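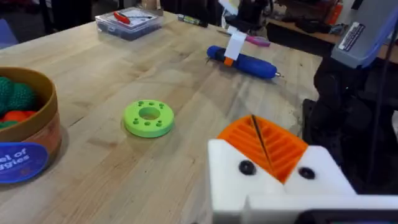
Anatole Delorme asks whether the arms have cost anyone on the bench their job. Short answer: no. The longer one takes a few posts, so I'll put it in a thread.

Pendel does small-batch assembly and repair, mostly hand tools and fittings. Until September the Grovton bench was four people picking parts, presenting them to a fixture and packing the result. It is still four people. What they do between eight and five has changed a good deal.

The old measure was pieces per shift. On the Troncoso fittings a good day was 595. The arms are slower per piece than Marta ever was, and they don't stop for lunch, so the daily figure comes out much the same. Management found this disappointing. The bench didn't.

What has gone is the reaching. A picker used to lean across the table for every part, and the wrist and shoulder complaints in the accident book were nearly all from that one movement. There have been 2 entries since the changeover, both for something else.

What has arrived is fault clearing. An arm stops, a light comes on, someone walks over, works out which joint or which grip is unhappy, and restarts the cycle. In the first month we logged 44 stops in a single week. Most were parts put down at an angle the program didn't expect.

That changed how people lay out a table. You leave clear wood round anything that has to be picked up. Flat round parts want space on all sides. Long handled things are awkward, as they roll and the fingers arrive where the handle used to be.

Fingers are now a consumable. We print our own, ribbed, in a bright colour so you can see them against the work. Changing one is a screwdriver job. The two people who learnt to draw new ones have been regraded. The other two have not, and that is a live argument.

The Edier training was a day and a half and covered the pendant and the emergency stop. It did not cover what to do when the arm is right and the drawing is wrong - the more common case by far.

Pay: the piece bonus went, and a flat allowance replaced it. Faster workers lost a little, slower ones gained. I think a flat rate is correct when the machine sets the pace, but I wasn't one of the faster workers.

Anatole, if your site is about to do this, get the regrading written down before the arms are bolted to anything. Ours is still being discussed.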